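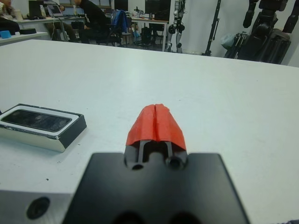
Figure 5. Smartphone and shallow box on a white tabletop, with an occupied desk behind.

3.2 Shared work surfaces

Tables placed near occupied desks were treated as a separate category in the survey. Wanyama and Urio coded 29 rooms in June and recorded each surface by what was left on it – phones, bottles, cables, packaging – and by its distance from the nearest seat. Small personal items such as the phone in Figure 5 were coded as "set down" unless a storage place was marked. Surfaces more than 200 cm from a seat were excluded from the analysis.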